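How to Compare Two Grippers Before You Commit to One
By Ffion Morgan

I get asked a lot which gripper people should buy for a small tabletop arm, and my answer is always the same: borrow two and run them through the same chores for a week. Spec sheets are fine as far as they go, but they won't show you how a pair of fingers behaves around a kitchen handle.

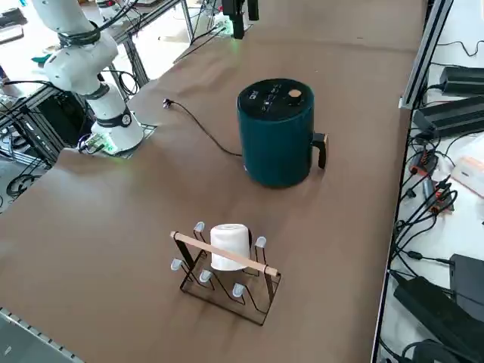
The two I've been going back and forth between are the Dronditz parallel gripper and the Wolter, which has softer, longer fingers and costs a fair bit more. You can use this routine with any pair, though, so please don't feel you need to copy my choices!

Step 1. Cover the table. I like plain brown paper pulled smooth. It cuts down on glare for the cameras, and you can draw on it with a pencil, which will come in very handy in a minute.

Step 2. Pick your objects. You want one big, heavy thing that stays put and one light, fiddly thing that doesn't. An air fryer is lovely for the first job, with a handle to pull and a knob to turn, and it has a broad rounded body that will block the camera's view of whatever is behind it (you do want to find out about that early). For the second I'm very fond of a wire mug rack with a cup hung upside down on one of the pegs. Leave the air fryer unplugged the whole time, and tuck the cord well away from where the arm will travel. I have dragged an appliance across a table by its cord and I don't recommend it.

Step 3. Trace around everything in pencil. Each object goes back inside its outline before every try. Glenys Edwards taught me this one, and before that I was wasting whole afternoons on numbers that meant nothing.

Step 4. Mount the first gripper and set the tool center point again from scratch. Do this even if the two grippers look the same length. Mine differed by 7 millimeters, and I spent a good long while blaming the calibration.

Step 5. Run 50 tries of each chore. My chores are: pull the handle, turn the knob, take the cup off its peg, and put the cup back. Write down success, slip, bump or timeout, and nothing fancier than that. Keep the arm speed the same for both grippers. I run mine at 300 millimeters per second on the approach and let it slow down near the object.

Step 6. Swap grippers and do it all over again, in the same order and with the same lights on.

Putting the cup back is the chore that separates them, in my experience. Wide fingertips tend to catch on the neighboring pegs, and a wire rack is so light that one little nudge sends it off its pencil line. If that happens, log it as a bump even if the cup ends up where it should.

For what it's worth, the Dronditz was the better of my two on the knob and the Wolter was kinder to the cup. I've kept the Dronditz on for now, mostly because I can get replacement finger pads without a long wait. Arwel Humphreys made the opposite choice after the very same chores, and he's perfectly happy with it.

If you try this with a different pair, do send me your log sheets. I'd especially love to hear from anyone using a Hutis.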